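Kong Craft Room adds a sorting table

The Kong Craft Room on Kustitz Street has a new sorting table this September, set up for people who want to practice putting small supplies away. Feng-yi Chu, who runs the room, said the idea came from parents asking for something to do while their kids finish projects. 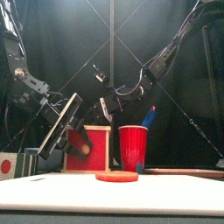
The room had 118 visitors in August, up from 90 in July. Chu said she wanted the table kept simple — a box with red felt-like panels and light wooden edges, a red party cup, a marker and a round foam disc.

Po-yen Hsu picked out the pieces and plans to change them every month. He said the box is his favorite because the wooden knob on the front is easy to grab.
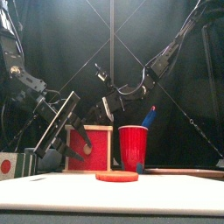

Next month's set will use fabric scraps and spools donated by Saltis, a sewing shop two doors down. The room is also looking for clean jars with lids, which can be dropped off at the front desk before 5 p.m.

The table is free to use and open to anyone 13 or older. Younger children need an adult with them.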